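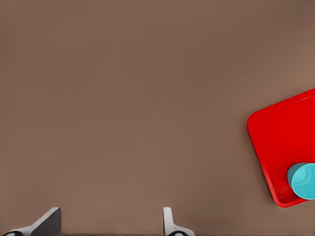 Robot grippers and simulation

Dutero is a two-armed test bench for robot grippers that exists only on a computer, and I've been keeping this entry on it up to date ever since I started poking at it one wet August. It's a brown table, a couple of arms, some simulated cameras and whatever fingers you fancy bolting on the ends. You write a short settings file, press go, and find out how bad your idea was without snapping anything you paid for!

The name gets used for two things, which causes no end of muddle. Dutero proper is the bench. The control program that drives the arms is called Matić (people drop the accent, me included when I'm in a hurry), and it was written separately and only joined up with the bench later. If you read an old set of notes complaining that "Dutero is slow", it's nearly always Matić they're cross with.

Grippers

Most of us stick to parallel jaws - two fingers that slide together and apart and stay facing each other. They're simple to model and easy to compare. The standard job is the tray job: cups and a red tray on the table, and the arms have to get a cup on to the tray without knocking it over. It sounds like nothing, but a tray has a rim, and a rim is where most fingers come to grief. Come in too low and you clip the edge, too high and you let go of the cup with a drop still to go. 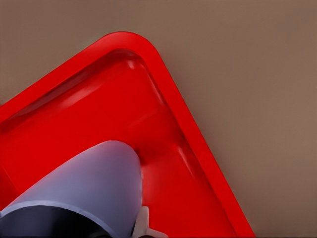

Wrist view with the gripper over the red tray, Dutero bench.

I've tried two sets of fingers properly, the stubby Dalcombe pair and the longer Ninotau ones. The Dalcombes are my favourite for anything with a solid wall, as they don't wander about when they close. The Ninotaus reach down past a rim much more happily, but I had to slow the last bit of the approach or they'd nudge the cup sideways. Over 215 runs I changed my mind about which was better at least twice, so don't take my word as gospel.

Cameras

A wrist camera is lovely for the final approach and pretty hopeless for anything else. When the hand is close in, its own housing can fill a good chunk of the view, and a cup that was plain as day a moment earlier may be off the side altogether. The overview camera has the opposite trouble.
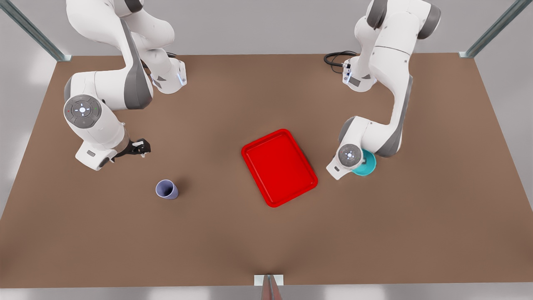 It'll show both arms and the whole table in one go, but ask it how far a fingertip is from a cup wall and you get a shrug. I run the two kinds together and let Matić lean on the wrist view for the last 8 centimetres or so. Anyone setting up from scratch should match the timing of the cameras first, before touching the grip settings. I did it the other way round and spent a whole evening blaming the fingers.

See also: Matić (controller); Parallel-jaw gripper; Wrist camera

Last edited November 19, 2021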